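The Long Way Around a Slow Quarter

By Daryna Pavliuk

The first thing Petro Zhuravel does every morning, before the coffee and well before the phones, is walk out to the loading dock and look at the pallets. He has run the warehouse side of Harasym, a regional distributor of kitchen and bathroom fittings, for long enough that he trusts the dock more than he trusts the monthly report. When the shrink-wrapped stacks are pushed up against the yellow line, business is good. When he can see the floor drain, he starts making calls.

He could see the floor drain for most of February.

"It wasn't a disaster," he told me, leaning on a railing with his gloves tucked under one arm. "People hear slow and they think I'm laying off the night crew. I'm not. I'm just ordering less than I did, and the guy I order from is ordering less than he did, and so on up the line."

I went looking for that line this spring, partly because I was tired of reading about it. Anyone who follows business news will know the feeling. One survey says purchasing managers are a touch gloomier, another says households are a touch more cheerful, and a third turns up a week later to revise the first. All of it is useful, and I read more of it than is probably healthy, but after a while the word "inventories" stops bringing anything to mind at all. I wanted to see some.

So I started with Petro and went upstream.

Harasym buys a good share of its faucets and valves from Metora, a manufacturer two hours north, up a road that follows the river and is lovely if you are not stuck behind a truck (I was stuck behind a truck). Metora's purchasing is handled by Zhenhua Xia, a tall, patient woman who keeps a paper ledger alongside the software and is not the least bit embarrassed about it. She fills in one of those monthly business surveys herself. It takes her a few minutes. Are new orders higher, lower or the same? Are delivery times longer, shorter or the same? What about prices, hiring, stocks of finished goods?

"The hard one is 'the same,'" she said. "Same as last month, or same as I expected? They want last month. But what I feel is what I expected."

I have thought about that a great deal since. An index built from answers like hers tells you how many firms are moving in which direction, and it tells you quickly, weeks before the official output figures come along. What it doesn't try to measure is how far each one has moved. A company that has lost a single customer and a company that has lost a third of its order book both tick "lower." Over thousands of replies that mostly comes out in the wash, and the record of these surveys at spotting turns in the economy is respectable. Still, when I sat across from one of the people doing the ticking, I found myself wishing there were a box for "a little lower, and I'm not too worried, ask me after the trade show."

Metora makes most of what it sells in one long brick building, and on the afternoon I visited, two of its lines were running and a third was down for maintenance that had been put off all through the busy period. Zhenhua was glad of the chance to get it done. The backlog at the start of the year had stood at 3,711 units of one brass valve alone, a figure she read to me out of the ledger with a certain relish, and working through it had kept the plant humming even as fresh orders thinned out. From the outside, production looked fine. Inside, she could see the cupboard emptying.

Backlogs do this. They are a cushion on the way down and a nuisance on the way up, and they are one reason a slowdown can be well along before anybody outside the building feels it. Output holds, the paychecks go out, the diner across the road sells the same number of lunches. Then the backlog is gone and production has to fall in line with whatever is coming through the door. At Metora that moment arrived at the end of February, and the answer was to cut overtime. The work week on the main line went from 40 hours and change back to a plain 38. Nobody lost a job. A few people, Zhenhua said, were pleased to have their evenings again, and a few had car payments and were not pleased at all.

One of the less pleased was Zakhar Bondarchuk, who sets up the machines on the second line and has a way of explaining economics that I would put up against most of what lands in my inbox. He had been planning to redo his upstairs bathroom. With the overtime gone he decided to wait until fall.

"Which means I don't buy a faucet," he said. "You see the problem."

I did see it, and I laughed, and so did he, a little ruefully. It's the oldest loop in the textbook, spending and income chasing each other around the block, and there it was in a man with a half-demolished bathroom. He had already taken the tile off one wall. His wife had views on the timing.

To be fair to the wider picture, the services side of the local economy was having a much better time of it. On the way back down the river road I stopped in at Fukari, a small firm that handles bookings and billing for dentists, physical therapists and the like. It had 30 employees when I called ahead and was interviewing for more. Yaroslav Tymoshchuk, who founded it with his savings and a loan from his uncle, had the slightly dazed look of someone whose phone has been ringing for months. His clients are busy, so he is busy. People may put off a bathroom, he said, but they don't put off a root canal, or at least not for long.

His worry was wages. He'd raised starting pay twice in a year to get the people he wanted, and he had passed some of that along to clients in January, with a letter he rewrote so many times that his office manager finally took it away from him and mailed it. Only a couple of clients complained. He took that as a sign he could have done it sooner. I took it as a small window into why prices for services have been so slow to settle down, even with goods getting cheaper at the factory gate.

You'll hear economists call this a two-speed economy, and the phrase is handy enough, though it does make it sound as if the two halves never meet. They meet all the time. Yaroslav had just rented more office space and was putting in a kitchenette. The contractor, a firm called Zidach, buys its fittings from – well, I asked, and it was Harasym. I called Petro from the parking lot to tell him. He already knew about the order. It was for one sink.

One sink won't turn a quarter around, and he was kind enough not to say so. What he did say was that small jobs like that one had been picking up, a sink here and a pair of faucets there, and that he'd started to keep a separate tally of them on a clipboard by the dock door. The big orders, the apartment blocks and the hotels, were still being "looked at," a phrase he has come to dislike. Contractors ask for a price, and then they ask for it again a month later, and each time he sharpens his pencil. Borrowing costs are the whole conversation with those customers. With the small ones they hardly come up.

I asked Zhenhua the same thing by phone a few weeks after my visit, when her next survey was due. New orders, she said, would be "the same" this time, after several months of "lower." She had gone back and forth on it. There had been a decent order from a customer who'd been quiet since the fall, and she'd had to decide whether one decent order was a change or just a nice afternoon.

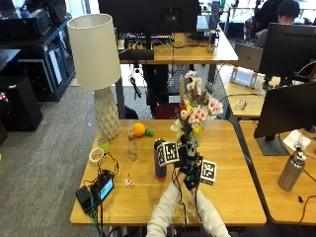
She settled on "the same" because the rest of the ledger hadn't moved, and she'd rather tick "higher" a month late than take it back. I suspect a lot of purchasing managers are built that way, and it may be why these indexes sometimes seem to creep when the mood on the floor has already jumped. Zakhar, for what it's worth, had been asked to come in early for a couple of shifts. He was pricing tile again. Petro hadn't ordered any more than usual yet, but he had moved the pallets closer to the door.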